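3.2 Recruitment and interviews

Fans were reached through two places: the Grutska message board, which is mostly low-budget horror and has been going since the video shop days, and the Olter film nights run by Armindo Frade. A call went up in June and stayed up until replies dried up. We got 329 forms back. Of these 183 were complete enough to use. The rest stopped at the page on spending, which we should of put last.

From the 183 we picked 30 people for a longer talk. Picked for spread, mainly – age, how long they had been fans, wether they had ever met a performer in person. Rania Dabbas did most of the calls, Qusai Sabbagh the others. Calls ran in the evening, usually after seven, as people had jobs. Two asked to write their answers instead and we let them. Their answers are shorter but we kept them in.

The questions were loose. First film seen, favourite performer, why that one. Then a harder set on what people feel they owe an actress they like. Do you buy the bad films too? Do you defend her online? Most said yes to the first, fewer to the second. One long-time fan of the Vusurdale series put it like this: "I've sat through every one. The fifth is rubbish. She's good in it though, she's always good in it."

That split, film bad but performer good, came up so often that we gave it its own code (see 3.4). Samira Matar had found much the same in her earlier set of convention talks, with a older crowd.

Figure 1 gives a view of the counter and sink. 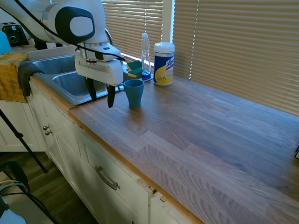 Figure 1. Mug on the wooden countertop beside the double-basin sink, with the robotic arm above.

3.3 Coding

Transcripts were read twice. First pass by Rawan Hourani alone, open codes, no list to start from. Second pass by Hourani and Sabbagh together with the list cut down. Where they disagreed the passage was talked over on the Monday call and settled there. A few never were settled, these are marked in the appendix and left out of the counts.

Names of real performers were swapped out before coding. Series names too, hence Vusurdale and Hattar throughout. Not perfect – a keen fan could probly work out which is which from the plots.

3.4 Main codes

"Underrated" was the word people reached for most. Used of films, of actresses, of one make-up man. It rarely came with a comparison. Underrated against what, we asked, and answers were vague: critics, other fans, the people who give out money. We read it as a way of showing early loyalty, you were there before the rest.

"Nice in person" was the next. Strongest among those who had queued for a signature or sent a letter and got one back. Hattar fans brought it up without being asked. A short kind reply seemed to count for more than a good part in a bigger film, and several had kept theirs for years.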